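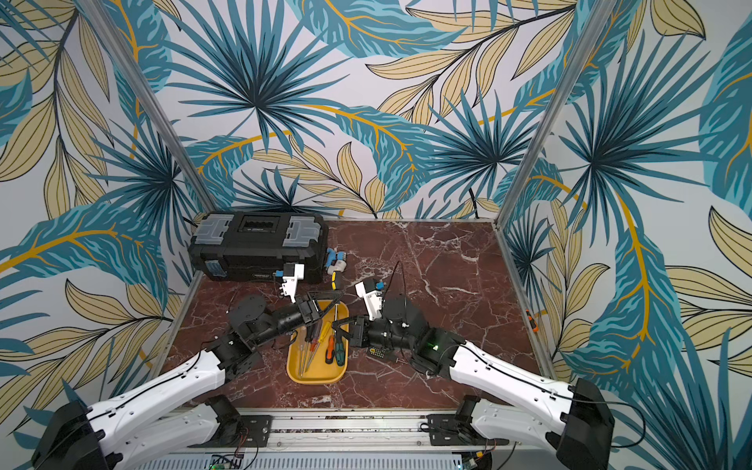
Sourdough at Three Temperatures: What We Learned About Wild Yeast
Project report, Introductory Food Science
Skisard group, written up by Leena Kemppainen

Why we picked this

Our group wanted a project we could eat at the end! Two of us had already tried to keep a sourdough starter going at home and had given up, and the advice we found on baking pages didn't agree at all. One page says to keep the jar on top of the fridge, another says a cool pantry gives better flavor. So we asked a simple question: how much does room temperature change how fast a new starter rises?

A starter is just flour and water left to ferment. Wild yeast, mostly from the flour itself, makes the gas that lifts the dough. Lactic acid bacteria live alongside it and make the sour taste. Both groups like warmth, but they don't speed up by the same amount, and that was the part we found most exciting.

What we did

We mixed one big batch of whole wheat flour and water, equal parts by weight, and split it between 16 identical straight-sided jars. The flour came out of a single 1000 gram bag so that we wouldn't be comparing two different mills. Five jars went in a cool cellar, five on a classroom shelf, and five in a proofing box borrowed from the bakery on Mudgway. The last jar stayed in the fridge and was never fed. We called that one Gronik, and it became a kind of class pet.

Every other jar was fed once a day for 9 days. Before each feeding we stirred the jar, threw out half, added fresh flour and water, and put a rubber band at the new level. Then we measured the highest point the starter reached. Smell notes were taken by two people separately, with the jar labels covered.

What happened

The warm jars took off right away. By the second morning they had bubbled up so much that one pushed its lid off, and we all thought we were finished early. Then they went flat for two days. We were pretty worried until our teacher pointed us to a chapter on the first stage of fermentation. The early burst usually comes from other bacteria, which die back once the mix turns acid. The yeast comes later.

The classroom jars followed the same pattern a day behind. The cellar jars were slow the whole way through, and two never doubled.

Our best single rise was 287 percent of the starting height, in a warm jar on the last day. The smell notes surprised us more. The warm jars were described as yogurt and green apple, and the cellar jars as vinegar and, in one case, nail polish.

What went wrong

The classroom heating drops overnight, so our "room temperature" group really had two temperatures. We also missed one evening reading for the cellar group when the building closed early. Next time we would use a small logging thermometer and test rye flour too.

The bread

We baked one loaf from each group in March, using the same recipe, and took them to the Onby open evening. The warm loaf was the tallest and went first. The cellar loaf was dense and very sour, and I loved it, especially toasted with butter. Gronik is still in the fridge, and Leena is going to try feeding it over the summer.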